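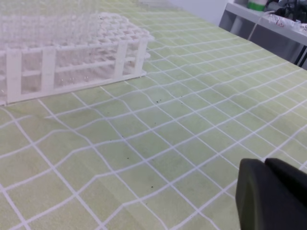 Fenach 705 Refrigerant Dehumidifier

The Fenach 705 is a portable refrigerant dehumidifier for drying rooms after pipe leaks, appliance overflows and basement seepage. It is supplied for rental or purchase through Bretolton.

Rated removal is 49 pints per day. The internal pump lifts condensate to a sink, floor drain or window through the hose supplied. The collection bucket can be used where no drain is within reach; the compressor stops when the float switch closes.

Specifications
Coverage: up to 2,000 square feet, standard ceiling height
Fan speeds: 3
Control: adjustable humidistat or continuous run
Defrost: automatic
Filter: washable, front access
Restart after power loss: automatic, last setting retained

Placement
Set the unit on a level surface in the wettest room and keep the intake and outlet clear of walls and furniture. Close exterior doors and windows. Where carpet is wet, extract standing water first. The 705 removes moisture from air and is not a substitute for a pump or wet vacuum.

Wall cavities dry more slowly than the painted surface. Take moisture meter readings at the baseboard and at mid-height before removing the unit, and compare them with a dry wall elsewhere in the building.

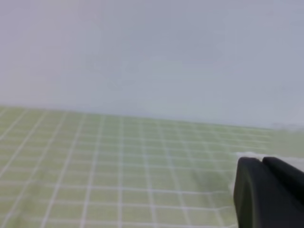

Plain wall behind a gridded work surface

Maintenance
Rinse the filter weekly during continuous use. Flush the pump reservoir with clean water between jobs. Do not tip the cabinet on its side; if it has been tipped, stand it upright overnight before starting the compressor.

Accessories
Nilau hose extension
Parisi inline filter for the pump inlet
Spare float switch

Rental inquiries: Costel Neagu
Parts and service: Lino Longo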